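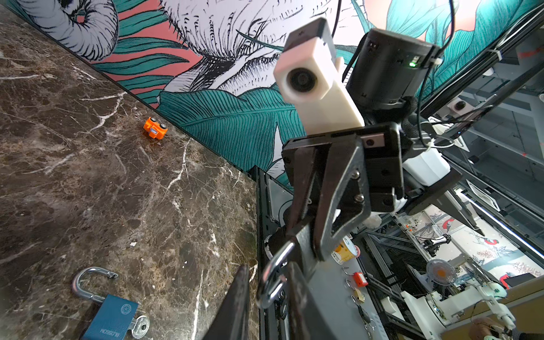 The marble table at Plovine, with an open blue padlock, the orange toy car and a bit of our elephant.

About Plovine

Home
Visit
Classes
Lock Library
About Us

Plovine is a small workshop and school in Stirnton for people who like to find out how locks work. We teach padlocks, mostly. Also trunk locks, diary locks, combination locks, bicycle locks, old cupboard locks with the keys long gone, and once in a while somebody's grandmother's cash box (we love a cash box). You can come for an evening class, a Saturday family session, or just an open table, where you sit down, pull a tray toward you and start fiddling.

We opened because we couldn't find a place like it. There were clubs that met in back rooms, and there were very good books, and there were serious courses for people going into the trade. What we wanted was a room where a nine-year-old and a retired machinist could sit at the same table with the same padlock and both be completely absorbed by it. So we made one, and we are still a little amazed that people come!

The room

You'll find us at 66 Skavon Street, on the ground floor, with the door on the alley side. Before we moved in, it was a restaurant called Rajput, and a lot of people in Stirnton still give directions to our place by saying "where Rajput used to be." That's fine with us. We ate there often enough ourselves.

We got the mural from the restaurant and we wouldn't part with it for anything. It's an elephant's head in black-and-white line work, very large, with a curled trunk and big teal leaves, all on a coral-pink background. When we first got the keys, a well-meaning friend offered to help us paint the walls white so it would look more like a workshop. We thought about that for the length of one cup of tea. White walls are good for light, but we have lamps for light, and a room full of small metal things can get chilly to look at. The elephant warms it right up. Children pick their seats by it. Several adults do too.

The dark brown marble table came with the place as well. Marble turns out to be a wonderful thing to put a padlock down on. It's smooth and easy to wipe, and the sound is lovely, a good solid click that you can hear across the room when somebody gets their first one open. It does have two drawbacks. Small springs vanish into the white veins the second you look away, so we hand out felt trays for anything that comes apart. And it's unkind to dropped locks (and dropped locks are unkind to it), so please keep the heavy ones toward the middle.

Yes, people have snacks at it. We asked them not to for the first month and then gave up, because we were eating there too. Crumbs we can deal with. Please keep syrup, honey and anything with glitter in it far away from the keyways.

The locks

The lock library now has 894 pieces in it. We know the number because every one has a card, and the cards are half the fun. A card tells you what kind of lock it is, how it came to us, whether there's a key, and whatever the last few people wanted to say about it. Some of the cards run to two or three sheets stapled together. People argue on them, politely, about whether a lock is stiff or just shy.

Most of the collection is ordinary. We're proud of that. A plain padlock from a hardware store shelf has so much going on in it: the shackle, the notch where the latch catches, the little stack of pins that all have to line up before anything will turn. You can own one for twenty years and never wonder about it, and then you spend ten minutes with a cutaway version of the same thing and you'll never put a key in a door in quite the same way again. We keep brass ones, steel ones, and ones with bright colored bodies, which are handy for beginners. It's much easier to say "pass me the blue one" than to read out what's stamped on the side.

New locks come from all over. Schools clear out their lockers. Somebody sells a house and finds a coffee can of padlocks in the garage, half of them locked to each other. We'll take any of it, with keys or without. If you have a box you've been meaning to throw out, bring it by on an open table day and we'll go through it with you. We only ask that everything you bring is yours to give.

The toys

You'll see toys in among the locks. We began putting them out for younger brothers and sisters who had been dragged along, and then noticed the grown-ups reaching for them. A toy car is a good thing to have at your elbow when you've been stuck on the same padlock for half an hour. You roll it back and forth a few times and your hands calm down. They also make good prizes for the lockbox games we set up on Saturdays, where something small goes inside and the group has to work out which key belongs to which lock before they can get to it.

The toys don't have cards. We've talked about it.

The pegboard

Next to the marble table there's gray pegboard with metal hooks on it. Everybody who works with small parts has opinions on pegboard and ours are strong. Hooks are best for things with a loop, and a padlock is basically a loop with a body attached, so the two were made for each other. Paper cups are for loose keys while you're sorting. Small boxes are for pins and springs, with the lid on, please, always with the lid on.

At the end of a class we all put things back together. That takes a while, and it's one of our favorite parts of the evening. People who were too shy to speak up during the lesson will tell you all about their first bike lock while they're matching keys to bodies. We do it the same way each time: close the lock, try the key, open it again, leave the key in, put it on its hook or in its drawer. A lock that goes away with its key is ready for the next person. A lock that goes away without one becomes an advanced exercise, whether we meant it to or not.

What we teach

First Clicks is our starter class. It runs for two hours and you don't need to know anything. You'll handle a cutaway, take a simple padlock apart and put it back together, and learn the names of the parts. Nearly everybody leaves with black fingertips and a big grin.

Keys and Keyways comes next, over three evenings. We look at how keys are cut, why some of them are so easy to copy and others aren't, and what a worn key can tell you. Bring your own key ring. We'll have a good look at it, and you may be surprised by how many of those keys don't open anything you still own.

Care and Oil is for people with sheds, gates and boats. We'll show you how to clean a padlock that has spent the winter outdoors and which lubricants to leave on the shelf. We run this one every January, when the gates of Stirnton are at their crankiest.

Family Table is on Saturdays and is mostly games. Children need a grown-up with them, and the grown-up has to play too.

Open Table is just what it sounds like. Borrow a tray from the library, find a chair, stay as long as you like. There's usually somebody at the next seat who has already fought with the lock you've picked and will be delighted to tell you about it, or to keep quiet if you'd sooner work it out yourself.

How we do things

We work on our own locks or on library locks, and never on one that's in use. That's the main house rule and we do hold to it. If you've locked yourself out of your home or your car, call a locksmith; we're teachers and hobbyists and we don't do call-outs, though we'll gladly explain afterward what the locksmith did.

We go slowly. Force breaks locks and it breaks keys, and it makes for a grumpy table. If something won't turn, put it down, have a drink of water, try the one next to it. You can leave a half-finished lock in a tray with your name on it and come back to it another week. There's a whole shelf of those and some of them have been there long enough to feel like part of the furniture.

We also like questions that we can't answer. A boy in one Saturday group wanted to know who made the first padlock and who they were so worried about. We've been reading up on it ever since, and there's now a shelf of books by the door that started with him. Borrow one if you like. Write it in the notebook first.

Coming to see us

Plovine, 66 Skavon Street, Stirnton. Use the alley door and give it a good pull, it sticks. The marble table fills up first on Saturdays, so if you have your heart set on a seat by the elephant, come early. There are two other tables, both perfectly nice.

Schools and youth groups are very welcome during the day on weekdays. Tell us the ages of the group and whether anyone would prefer a quieter corner, and we'll set out the trays to suit. We can bring a traveling set to you as well, although we can't bring the elephant.

To donate locks, ask about a class or book a group, use the form on the Visit page. We read everything that comes in, and we answer most of it in the morning before the first students arrive.

Page last updated August 17, 2023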